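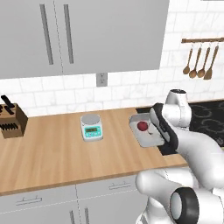
5. Fitting the under-cabinet light bar

Read this section through before you start. The Ronholm light bar comes with two mounting clips, a power lead, a plug-in driver and a bag of screws. You will also need a pencil, a tape measure and a small screwdriver.

CAUTION: Keep the driver unplugged until step 7. Do not mount the bar or run the lead directly over a cooktop.

1. Empty the bottom shelf of the cabinet and wipe the underside with a damp cloth. Let it dry.

2. Hold the bar against the underside, close to the front edge, with the lens facing down. Mark both ends in pencil.

3. Measure 2 inches in from each mark and mark the clip positions.

4. Check the thickness of the cabinet floor. The screws supplied are 13 mm long. If the floor is thinner than that, use the adhesive pads instead and press each one firmly in place.

5. Fix the clips, then push the bar up until it clicks at both ends.

6. Run the lead along the back of the cabinet to the outlet. Leave a little slack near the bar.

7. Connect the lead to the driver and plug it in. The bar comes on at full brightness.

Note: Touch the end cap to switch the light on or off. Hold it for 5 seconds to change between warm and cool white – the bar blinks once when the new setting is saved.

Note: Bars sold before August have a round connector and do not fit the current driver. An adapter is available from Ronholm parts service.

If the bar does not light, unplug the driver and check that the connector is pushed fully home. For joining a second bar, see section 6.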